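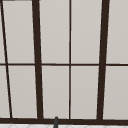 Window rules for simulated kitchens, second revision

The first version of this list was seven lines in a text file. I wrote it after a camera pose check in which a third of the views came back with a window in them, and I have been adding to it ever since. The window over the sink in our kitchen scenes is a dark brown frame with pale, flat gray panes. There is nothing behind it. For most of last year I considered that finished work.

Background for anyone who has not read the earlier posts: I maintain the scene library for a household manipulation benchmark called Skorkitz. The current release has 1,583 scene variants built from 100 base layouts. Rami Obeidat maintains the robot side, meaning controllers, camera mounts and the evaluation harness. We disagree on a fair amount of what follows, and I have marked where.

Panes

A pane is either declared opaque or declared transparent in the scene metadata. The renderer will accept something halfway between (a transparent material with a uniform gray environment behind it) and the result can look the same as a flat opaque one on a color camera. It does not look the same to a simulated depth sensor, which will return either the glass plane or the far clipping distance depending on how the sensor model treats alpha. We had both in the same release. The rule is now that the material decides, the metadata repeats it, and a script compares the two before a scene is merged.

Opaque panes are permitted. Rami would like them banned, on the grounds that a real window is the brightest and least stable thing in a kitchen and a policy trained without one will be surprised later. I agree with the premise. My position is that a flat pane is acceptable in any scene whose declared purpose is not visual robustness, provided the declaration is there and can be filtered on. Scenes tagged for robustness must have an exterior, and the exterior must vary between episodes.

Light

If the panes are opaque, the window may not be treated as a light source in the documentation. This sounds pedantic. The Bredalton layouts shipped with the phrase "daylit kitchen" in their descriptions while all of their illumination came from an area light placed inside the room, near the ceiling. A user wrote to ask why the shadow of the faucet pointed toward the glass. He was correct to ask. Descriptions now state the type and position of the main light and say nothing about the time of day unless a sun model is present.

Geometry

Frame members are to be modeled as solids with real thickness, thick mullions and thin bars alike. Painted lines on a single quad are rejected at review. Where a horizontal bar crosses a vertical one, the two must be joined or cleanly overlapped – coplanar faces will flicker as the camera moves, and the flicker shows up in optical flow as motion in a part of the room where nothing can move. Small irregularities at a crossing are tolerated in a still render. They are not tolerated if they change from one rendered image to the next.

Collision geometry for the window is one box, covering frame and panes together. We tried separate boxes for each bar and gained nothing except six extra contact pairs and a slower broad phase. The box must reach the inner face of the thickest member, so that an arm can never clip into a mullion before contact is reported.

Camera poses

This is the section that has grown the most. A start pose is any pose from which an episode can begin. The old check only required that the camera be above the counter and not inside an object. A pose that is almost entirely window passes that check. So does one where the only part of the faucet in view is what is likely the end of the spout, with a thin band of tile under the frame.

The present rule:

Every start pose must either show some part of the task objects or be listed as a search pose.

Search poses are legal and useful. A robot that begins by looking at the window and has to find the sink is a reasonable test.

Search poses are scored separately. Mixing them into the main score was my mistake, and it made the first Varela results hard to read.

A pitched camera is fine and the vertical bars will lean in the picture accordingly. Do not correct the perspective in post-processing. The intrinsics in the log have to match the pixels.

Rami wants a minimum visible area for task objects instead of "some part." I have resisted because any threshold I have tried rejects poses that a person would call good, particularly with thin objects like faucets. We have left it open.

Randomization

Frame color may vary. Pane color may vary within the declared type. The layout of bars may not vary inside a single base layout, because users match variants to each other by position and several of them use the window as a fixed reference when they check registration. If you want a different window, make a new base layout and give it a new number.

Naming

Use the plain word. The Nakby import arrived with the window labeled "decor_04" and the segmentation masks inherited it. It was then counted as clutter in one evaluation, and graspable clutter at that. Windows are labeled "window," frame and panes are separate children, and neither child carries the movable flag.

The merge script enforces the metadata, naming and collision rules. It cannot yet check the lighting descriptions, so those are still read by hand, by me. The next library release is planned for December, and scenes that fail the pane check by then will be moved to the legacy folder with their old numbers intact.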